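From: Ifeoma Olaniyan
To: shop-frames list
Date: 22 April 2021
Subject: Re: Cut list and stacking for the Cernska bench frame

Lalit Bhardwaj wrote:

> I have the Giteck bars for the bench frame but no end caps yet. Two
> questions before I start. Can the long rails be stored one on top of
> the other, or do they need something between them? And does it matter
> which face goes up when I join two of them into a double rail? The
> Dubey drawing shows the joint from the end only and gives no
> orientation.
>
> Lalit

Lalit,

Storage first. Bar directly on bar is fine for a short stack on a flat surface. Wipe both faces before you set one down on the other. A chip caught between two bars will mark the finish as soon as one of them slides, and you will see that mark on the front rail for as long as the bench exists. If you need to shift the top bar, lift it clear. For anything that stays on the rack past June, put a strip of cardboard between layers and support the bars at 2 points, each set in from the end by the same amount. 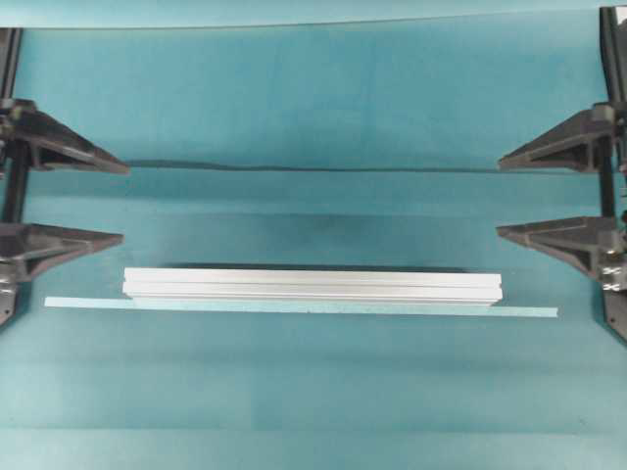
For the double rail, line up the ends before you put any hardware in. Use a square against both end faces, not your thumb. If the saw was a little off, the two bars will agree on one face and disagree on the opposite one, and you want to find that out while they are still separate. Turn the top bar end for end and check again. Keep whichever way gives the smaller step and mark the pair with tape so they stay together.

On orientation: check the grooves on your bars against the end view. If all four sides match, any face can go up. If one side differs, keep it on the outside of the joint. The drawing should say so and I will ask for a note to be added.

Fasteners at 100 mm spacing are plenty for a bench. Start from the middle and work outward, finger tight, then go back over them in the same order with the wrench. Tightening one end fully first tends to pull the other end out of line.

One correction to the cut list I posted earlier. Item 2, the short cross member, should read 69 mm — I had left the bracket thickness in. If you have already cut it to the old length, it can be trimmed. The rails are unchanged.

The Bustent end caps are still on back order. Deburr the ends anyway, including the inside edges of the grooves, or the nuts will catch when you slide them in.

Ifeoma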